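Zokitz two-arm kit with wrist cameras: bench review

The Zokitz kit is sold as a matched pair of arms, two parallel grippers, two wrist cameras and one controller. We ran it on our own bench for 14 shifts against the Nic Aodha pair it was meant to replace. The arms are competent. The grippers are better than that, and the controller is the weak part.

Mounting and reach

Both arms go on one aluminum rail along the near edge of the table. Alignment took 5 minutes per arm once the base plates were on, and neither plate needed retightening. Our test work is small plastic parts: colored blocks, socket inserts, power strips. Most of it needs both grippers close together near the middle of the table, which is where the old pair ran out of wrist travel. The Zokitz arms meet at center with the elbows well out to the sides, and the elbow joints stay clear of each other.

Cable routing is external. The lavender cable runs from the wrist over the upper link and down to the base, with a slack loop at each end. I would have preferred an internal run. The loop beside the base will catch a sleeve, and the kit includes no clips for it.

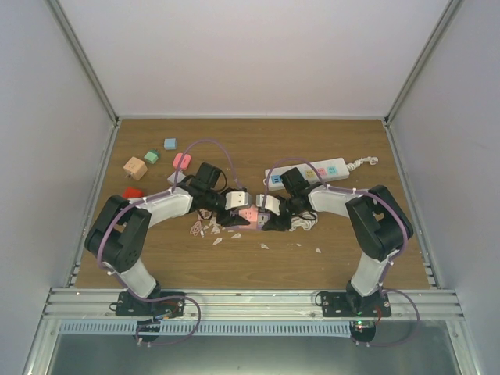

Grippers

Each gripper has one white-padded finger. On rounded blocks the pads held at a force setting of 6, where the Nic Aodha fingers needed 7 and still let the part rotate. Small parts can be pinched between the two arms and passed across, provided the approach speed is kept low. At full speed the second arm tends to nudge the part before the first has let go.

Wide, flat housings are harder. The fingers have to come down on both sides with little clearance, and a few degrees of yaw error puts one of them on top of the part. Slow down for the last stretch and let the camera correct the yaw. Pads are a wear item and come off with a hex key – spares are sold only in sets.

Wrist cameras

The wrist camera is the main reason to buy this kit. It sits close enough to keep both fingers in view along the bottom of the picture, so the gap on either side of a part can be judged directly. On a pink power strip the slots, the metal contacts inside them and the gray symbol on the power button are all sharp. Low-relief lettering in the same color as the housing is another matter. The embossed text along the side of that strip could not be read, and I would not plan a label check around it. Loose flakes on the wood show up clearly, down to the small specks, so segmentation may need a size threshold.

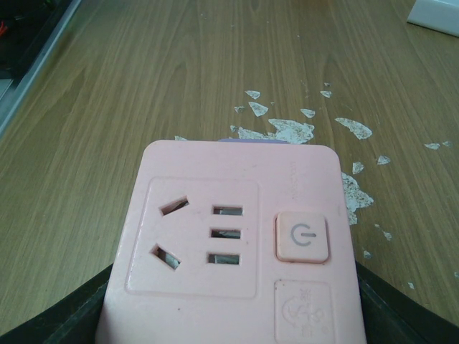 Controller

Zokitz licenses its controller software from Gisireo, and it feels like a separate product. Each arm has its own coordinate frame, and the shared frame has to be rebuilt after every firmware update. Camera exposure is buried two menus down and resets at power-off. Motion playback is smooth. The logs are plain text and easy to parse.

Verdict

Good grippers, very good cameras, average arms. If your controller is already sorted out, the hardware is worth the price. We are keeping the pair and moving it to the Grorkville controller, which accepts the same arm connectors with an adapter. Order a spare pad set with the kit.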